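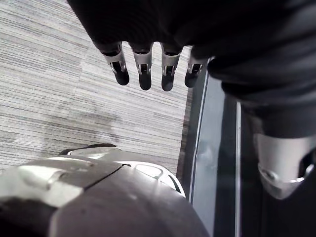
Forum > Büro & Gemeinschaftsräume > Snackecke, Kaffeeküche & Co.

Thema: Snackregal neben Edelstahltisch – Dosen kullern dauernd um

Flikness
Hallo zusammen, ich brauche mal euren Rat. Wir haben im Büro eine kleine Snackecke eingerichtet: dunkelgraues Metallregal mit schrägen Böden (gebraucht von einer Ladenauflösung), direkt daneben ein Edelstahltisch. Eigentlich super, weil man beim Vorbeigehen gleich sieht, was noch da ist. Aber die runden Chipsdosen machen mich wahnsinnig! Stehend kippen sie irgendwann, liegend rollen sie nach vorn an die Kante, und wenn einer was rausnimmt, liegt die Nachbardose gleich mit flach.

Ich hab jetzt schon zweimal umgeräumt. Erst alles nach Sorten, dann alles nach Höhe. Sah beides genau einen Vormittag lang gut aus. Wie macht ihr das?

Drornholm
Schräge Böden sind für Packungen gedacht, die vorne an einer Leiste anliegen. Eure Leiste ist wahrscheinlich viel zu niedrig für so hohe Dosen. Kann man die Böden bei dir umhängen? Bei den meisten Ladenregalen mit Lochung gibt es eine zweite Raste, dann liegen sie waagerecht.

Flikness
Gelocht sind die Seitenteile, ja. Aber beim Umhängen müsste ich alles ausräumen, und ich hatte gehofft, da drumherum zu kommen :)
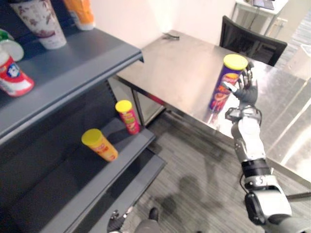

Die lila Dosen sind bei uns übrigens die beliebtesten, die orangen bleiben am längsten liegen. Im Moment denke ich drüber nach, die hohen Sachen ganz nach hinten zu stellen und vorne nur niedriges Zeug. Dann kommt man halt schlechter ran. Und oben stehen noch Becher, die da meiner Meinung nach überhaupt nicht hingehören, aber das ist ein anderes Thema.

Tang
Stell die Chips doch einfach auf den Tisch und fertig. Der ist gerade, da rollt nichts.

Drornholm
@Tang und dann ist der Tisch in zwei Wochen voll. Kenne ich. Eine freie Fläche zieht alles an, was keinen Platz hat. Bei uns lagen auf so einem Tisch am Ende Schrauben neben den Keksen.

Flikness
Ach, so weit sind wir schon fast. Kabelkram liegt da hinten auch rum, den will keiner wegräumen, weil ihn vielleicht noch einer braucht. Aber Tang hat schon recht, auf dem Tisch stehen die Dosen wirklich wie eine Eins. Nur sieht man auf dem Edelstahl halt jeden Fingerabdruck, und ich bin der Depp mit dem Lappen.

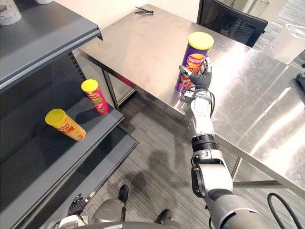 Virgilio Samonte meint dazu, man solle das Regal lieber gleich verkaufen: Für runde Dosen nimmt man gerade Böden oder Schubkästen, alles andere ist Gebastel. Er hat seins damals nach 5 Monaten wieder abgebaut und es keinen Tag vermisst.

Brulgate
Finde ich übertrieben. Antirutschmatte zuschneiden, rein damit, zwei kleine Trenner dazwischen. Kostet fast nichts. Meine Matte liegt seit Jahren und da kippt gar nichts mehr.

Drornholm
Matte hilft gegen Rutschen, aber gegen Rollen hilft sie nur bedingt. Trenner ja, da bin ich bei dir.

Brulgate
Dann legt man die Dosen eben nicht hin, sondern stellt sie! Wer legt denn Chips hin, da sind doch alle zerbröselt.

Flikness
Die legt ja keiner hin, die legen sich selber :D

Gut, ich hab mir jetzt den Regalboden ausgemessen: 930 mm breit. Wenn ich Trenner nehme, muss ich mir noch überlegen, wie viele Fächer Sinn ergeben, die Dosen sind ja nicht alle gleich dick.

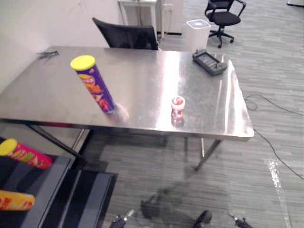 Und für den Tisch mache ich jetzt eine Regel: Angebrochenes darf draufstehen, alles andere kommt zurück ins Regal. Die Stühle können bleiben, wo sie sind, die stören beim Rausnehmen nicht. Den Teppich sauge ich sowieso, Krümel haben wir reichlich.

Tang
Die Regel hält bis zum ersten Geburtstag im Team.

Brulgate
Berichte mal, wenn die Matte drin ist! Und nimm die dicke, die dünne wellt sich am Rand.

Flikness
Mach ich. Die dicke ist bestellt, Trenner säge ich mir aus Restholz.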